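Okay, linen shelf thread, because I have finally found a way of folding towels and blankets that I like and I can't keep it to myself. Muting me is fine!!

1/ Background: our hall closet has one good shelf. It's 45 inches wide, and for years it's been a landslide. You open the door, you catch whatever comes out, you shove it back in with your shoulder. February was when I got serious.

2/ First thing I did was take every single piece out and pile it on the bed. All of it. Bath towels, throws, the old sheets we use for painting, a tablecloth from the Mercado on the corner that I'd have sworn we gave away. The pile was ridiculous and I loved it.

3/ I use the bed for all my folding now. The kitchen table is a good height, but anything big hangs off the sides and drags itself back out of shape. A made bed grips the cloth a little, so it stays where you put it. Try it once and you'll never go back to the table.

4/ Soft, fluffy cloth is the tricky kind. It bunches, and it hides its own corners. My trick: don't hunt for corners in the heap. Pinch any bit, pull up, let the rest hang, and then look for an edge.

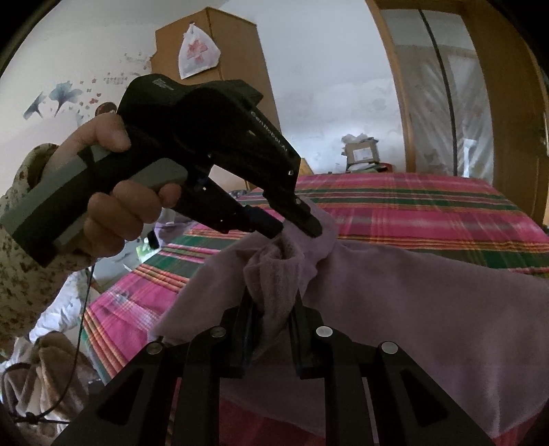

The mauve one, all bunched up. Pinch and pull!

5/ Once you've got an edge, follow it along with your fingers until you hit a corner. Then keep hold of that corner!! I used to let go to smooth out the middle and then I'd have to start all over again.

6/ Next you lay it out flat. I go on the diagonal first, which looks wrong, but with a big piece you get the bunches out faster that way. Straighten it up after. Smooth from the middle toward the edges with your flat hand, and if a side wants to fold under itself, get that out before you do anything else.

7/ Somebody asked in my replies if I iron any of it. Oh my gosh no. A good shake and a flat hand, done.

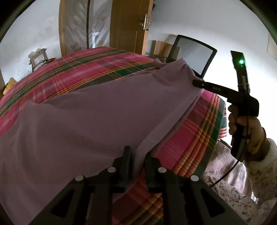
BEDROOM / FOLDING

8/ Lavender over the pink plaid sheet, how cheerful is that? I am so fond of that plaid. Green, orange, yellow, it goes with nothing and so it goes with everything. Plain colors are also easier to fold on top of a pattern, because you can see right away where your cloth stops and the bed starts.

9/ The fold itself, for a big soft piece: in half the long way, in half again, then thirds from one short end. Press the air out between each one. You want a brick that will stand up on its own. If it slumps, the first fold was crooked, so open it up and do just that one over.

10/ Folded edge facing OUT on the shelf. This was the biggest change for me. You can pull one from the middle of the stack and the neighbors stay put. I showed my whole family how to do it, twice, with sound effects.

11/ Bins! I got two Kuraven fabric bins for the small stuff (washcloths, pillowcases, the odd napkin) and they fit side by side with a little room left over. I tried a Farum wire basket first and it snagged the terry, so that one lives under the sink with the sponges and is very happy there.

12/ Final score: 13 towels kept, a big bag of worn ones set aside for the animal shelter, and the throws in their own stack on the left where the kids can reach them.

13/ Takes me roughly 20 minutes to redo the whole shelf now. I put on a record and it's kind of my favorite chore? Who have I become.

14/ Fitted sheets are getting their own thread, I've got a LOT to say about elastic. If you have a method that works, send it to me before the weekend so I can try it on the plaid one!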